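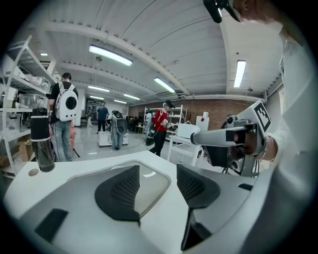

Binta Etim wrote in after my piece on flasks to ask whether any bottle was really worth carrying every day, as she's given up on three and gone back to a glass from the cupboard. Fair question, and I'd have agreed with her until last July, when I bought the Karppinen. I've used it nearly every day since, so I think I can give her a decent answer now.

Yes, if it's this one!

It's a plain black cylinder with a silver band near the top and a paler one near the base, and that's all the decoration you get. I like that very much. My last bottle had a motivational slogan and a row of times down the side telling me how far behind I was with my drinking. The black has a slight gloss to it, so fingerprints do show if you've been handling anything greasy, but a wipe with a damp cloth sorts it.

**Drinking from it**

The mouth is the right width. I know that sounds like a small thing, but I've had wide ones that tip half a pint down your jumper and narrow ones that glug and spit, and this one just pours at the speed you want. You do have to unscrew the top — there's no straw or flip spout — so it isn't one for the bike. At a bench or a desk I prefer it. The thread is short, about a turn and a half, and it catches first time, even when I'm looking at something else.

It takes ice cubes from an ordinary tray if you drop them in one by one. The big square ones from the silicone trays won't go.

**Keeping things cold (and warm)**

I filled it at breakfast with water from the fridge and the last mouthful at teatime was still properly cool. Not icy, but you'd call it a cold drink. Hot is less impressive. Tea was good until mid-morning and then slid into that lukewarm stage, and the lid held on to a faint whiff of it for a couple of days afterwards. I now keep mine for water only and I'm happier.

**Standing up**

I'm fussy about this one. I knock things over. The base is flat and goes right out to the sides, so it stays put on surfaces where I wouldn't trust a mug, and I've bumped it with an elbow more times than I'd like to admit. It has gone over twice, both times full, both times with the lid on, and not a drop came out either time. It does make a tremendous clang.

**Cleaning**

You need a bottle brush. There's no way of getting a hand in and the corner at the bottom collects a bit of scale if your water is hard, as ours in Plurnstead certainly is. A spoonful of bicarb and hot water overnight clears it. The seal in the lid pulls out with a fingernail and goes back in easily, though do check it's seated evenly, or you'll find a damp patch in your bag. Hand wash only, says the leaflet. Usa Prasertsri puts hers through the dishwasher anyway and says it has dulled a little round the shoulder but still works perfectly well.

**Grumbles**

- No loop or handle. If your hands are full you'll be clamping it under an arm.
- Just a bit too wide for the side pocket on my rucksack, so it travels inside.
- The leaflet mentions spare seals, and the shop I bought from had never heard of them.
- All-black bottles look alike. Chun-yin Tsao has the same one and we have drunk from each other's more than once. I've put a dab of nail varnish under mine.

**Against the Morkeck**

I borrowed a Morkeck for a fortnight to be fair to it. It's lighter, and the carrying loop is lovely, and if you walk a lot I'd tell you to look at that one first. But it's tall and thin, and it wobbled whenever I put it down in a hurry. The lid has a button which needs a firm thumb, and I never got to like it. The Karppinen feels more solid in the hand and I reach for it without thinking.

So, Binta, I'd say give bottles one more go. I've just bought a second for my mum, and she has asked if it comes in green. It doesn't, as far as I can find.

Score: 5 out of 5, grumbles included.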